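4. Lane choice at restarts on two short ovals

4.1 Material

In this section we study the question that drivers and spotters discuss most often on short ovals, namely how much a car gains or loses from the lane in which it takes the green flag after a caution. The material comes from the Gunditier late model series, which runs at both tracks considered in this paper. Skeldale is a flat oval with one clear preferred line, close to the inside curb. Stisterstead is banked in the turns, and its surface was renewed between the two seasons that we cover, so that a second line higher on the track became usable. This difference between the tracks is the main reason for our comparison.

The set contains 432 restarts. We count as a restart every green flag that follows a full caution, and we leave out the initial start of each race. The initial start has its own procedure in this series, with lanes given by qualifying time, and the tires are in another condition than later in the evening. Restarts inside the overtime period are kept, but they carry a marker in the data and are treated again in Section 4.4.

The field was limited to 26 cars in every race of the set. In some races fewer cars started, and in nearly all of them fewer were still running when the last restart was given. For each restart we therefore use the number of cars on the lead lap at that moment as the size of the field, and lapped cars are not assigned a gain or a loss. We are aware that a lapped car can stand between two lead-lap cars and hold one of them up. The race officials of the series move lapped cars to the rear before the restart, which reduces this problem but does not remove it, particularly when two cautions follow each other in a short time and the order is not completely settled.

4.2 Timing and order

The order of the cars was taken from the Katona loops, which are buried at the start line, at the exit of turn two and at the entry of turn three. At Skeldale the loop at turn three was out of service during one race meeting in June, and for that meeting we used only the two other loops. The order at the start line was in all cases taken as the official one. When the loop order and the published lap chart did not agree, we followed the lap chart, and we wrote down the difference for later checking. Most of these differences concerned cars that received a penalty for changing lane before the start line, and the lap chart already includes the penalty while the loop does not.

Figure 2. Gray mat printed with white grid lines, beside a plain pale surface.
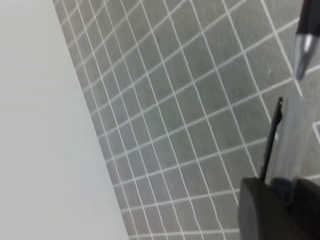 The position change of a car is defined as its position when the green flag is shown minus its position at the start line three laps later. A positive value means that the car has moved forward. Three laps is a compromise. After one lap the two lanes are often still side by side, and the order at the line depends on a few feet. After many laps the effect of the restart is mixed with the general speed of the car, and the number of restarts that can be used becomes smaller, as many of them are followed by a new caution. When a new caution came before three laps were complete, we used the order at the last loop that all lead-lap cars had crossed under green. If there was no such loop, the restart was removed from the position analysis. It was kept in the table of lane choices.

Lane choice is made in the following way. On the last caution lap each driver passes a painted mark on the front straight and drives to the left or to the right of it. The choice is free, from the leader backward. A driver who touches the mark is sent to the end of the longer line. A consequence of this rule is that a driver can give up some rows to get the lane he wants, or can accept the less popular lane and move up. We call the second case a trade. Trades are the most interesting observations for us, as here the driver shows by his action how much he believes the lane is worth.

4.3 Model

A simple comparison of the mean position change in the two lanes would be misleading. Fast cars more often have the possibility to choose, and they choose the lane that is considered better. Part of the advantage of the lane would then in reality be the advantage of the car. To handle this, we estimate a linear model in which the position change depends on the lane, the row, the number of laps remaining, and the green-flag pace of the car before the caution. The pace is the mean of the five fastest laps of the current run, expressed as the difference from the leader. If the current run was shorter than five laps, we take the pace from the run before it. The effect of the lane is allowed to differ between the two tracks and, at Stisterstead, between the time before and after the new surface.

The leader and the car beside the leader need special attention. The leader cannot gain a position, and the car next to him can gain only one. We estimate the model once with the front row and once without it. The results that we discuss in the text are those without the front row, and the front row is described separately by the share of restarts in which the leader is still first after three laps.

Observations inside one restart are not independent. If one car gains a place, another must lose it. For this reason the usual standard errors are too small, and we obtain intervals by resampling complete restarts, with 1,000 resamples for each track and surface. We did not resample complete races. The number of races on the old surface at Stisterstead is small, and the intervals from such a procedure changed a lot from one attempt to the next. 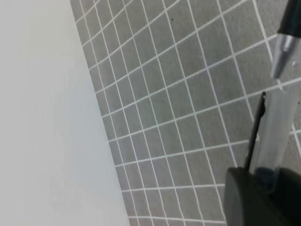

4.4 Results

At Skeldale the inside lane is clearly better. The advantage is largest in the second and third rows and becomes weaker toward the back of the field, where the cars have more distance between them when they arrive in turn one. In the last rows the interval includes zero. The drivers seem to know this well. Trades at Skeldale happen mainly behind the fifth row, and a driver near the front rarely accepts the outside lane when an inside place is open one row behind him.

At Stisterstead on the old surface we find the same direction as at Skeldale, but with a smaller size. On the new surface the sign is reversed for the first rows. The car in the outside lane can carry more speed through the banking, and it completes the pass on the back straight, which can be seen in the data as a change of order between the loop at turn two and the loop at turn three. The drivers did not change their behavior at once. In the first meetings after the work, most leaders continued to select the inside lane, and they lost the lead more frequently than before. By the end of that season the outside lane had become the usual selection of the leader.

This delay is useful for our purpose. During these meetings the choice of lane was guided mainly by habit, and it was less connected with the speed of the car than at other times. When the model is estimated only on these meetings, the advantage of the outside lane is somewhat greater than on the complete new-surface set. We think that this supports the direction of our estimate. We would not put much weight on its exact size.

Pace before the caution has a smaller role than we expected. A fast car does move forward in three laps, but the relation is weak in comparison with the lane, and in the first rows at Skeldale it is difficult to separate from zero. One possible explanation is that tires cool during a caution, and a car that is fast on a long run is often slow in its first laps. We have no tire data and cannot test this. Several teams in the series are known to set the starting air pressure low for long runs, and such a setting would produce the pattern.

Restarts with fewer than 40 laps remaining were examined as a separate group. Here trades become more common at both tracks, and the variation of the position change is larger in both lanes. The mean effect of the lane stays close to the one in the complete set. In overtime, where a race is extended so that it can finish under green, many restarts end with a new caution before the cars reach turn three, and the rule about the last common loop had to be applied frequently. We report the overtime values in the appendix and do not include them in the main estimates, although including them does not change any sign.

A limitation remains with the choice rule itself. A driver who stays in the longer line may do so on the advice of the spotter, who can see what the cars ahead have selected, or he may simply be too late to react at the mark. Our data contain no radio messages, and the two cases look the same. In Section 5 we return to the trades and estimate, for each track, the number of rows that a driver is willing to give up for the preferred lane.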